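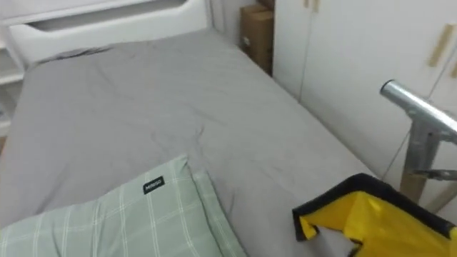 Progress report: Istonside community walking and running program
Period covered: April to September
Prepared for the Mercado Fund by Azucena Olvera, program lead

1. Where we stand

The program is past its halfway point. Four of the six walking groups in the application are meeting every week, the beginner running group has finished its first course, and the summer fun run took place in June. The two remaining groups, Flundholm and the early morning group, are behind schedule. Details are in section 4.

Attendance across all sessions for the period was 3,398. This is a count of sign-ins, so a person who came every week is counted each time. Registered participants stand at 300, which meets the target set for the end of the year. We don't plan to raise the target, but we would like to shift attention to keeping the people we have.

2. Walking groups

The groups meet at the library, the ball field, the Zanunville trailhead and the senior center. Each has a trained leader and a backup. Routes are between one and three miles, and every route has a shorter option that returns to the start.

The Zanunville group is the largest. It outgrew its parking area in May, and we now split it into two start times, 8:30 and 9:15. Leaders asked for this and it has worked well, although the later group has had trouble with heat. In July and August we moved it to the shaded side of the creek and cut the distance.

The senior center group is small but steady. Several members use canes or walkers, and the gravel section behind the center was hard for them. The county parks office has agreed to pack and level it before winter. Until then the group walks the parking loop and the sidewalk to the post office.

3. Beginner running course and fun run

The first course ran for 10 weeks from early April. Attendance dropped in week four, when the plan jumps from short intervals to five minutes of continuous running. For the fall course we have added a repeat week at that point. Runners who finished asked for something to move on to, and a group of them now meets on their own at the ball field. We lend them cones and a first aid kit.

The fun run was a 5K with a one-mile walk. The course went out from the school, along Depot Street and back by the river path. Two problems need fixing for next year. The turn at the bridge was poorly marked, and a number of walkers followed the runners onto the longer course. Water ran out at the second table before the last walkers came through. We have written both into the event plan, along with a second marshal for the bridge.
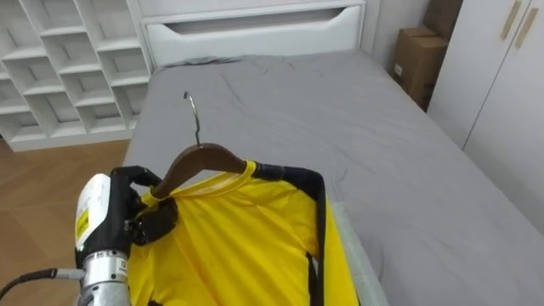
Yellow shirt on a hanger.

4. Delays

Flundholm was due to start in May. The leader we trained there moved away, and the church lot we had been promised as a meeting point is being repaved. We have a new leader in training and permission to use the fire station lot. The first walk should be held in October.

The early morning group was meant for people who work day shifts. We tried a 6:00 start for three weeks in the spring and drew very few people. A short survey at the plant showed more interest in a walk right after the shift ends – 3:45 in the afternoon – and we ask the fund's approval to change the group to that time. The cost is the same.

5. Budget

Spending is slightly under plan. Leader training and insurance are paid in full for the year. The unspent amount is mostly from the Flundholm line and will be used there once the group starts. Printing came in over budget after the route maps had to be redone to show the trail closure. We covered this from the supplies line and do not need an adjustment.

We bought 30 reflective vests for the fall and winter walks. Each group keeps its own set, and leaders bring them back to the office for washing at the end of the season.

6. Next steps

Start the Flundholm group in October.
Begin the fall running course with the added repeat week.
Train four more backup leaders, two of them for Zanunville.
Confirm the fun run permit with the town before the end of the year.
Send the participant survey in November, with results in the final report.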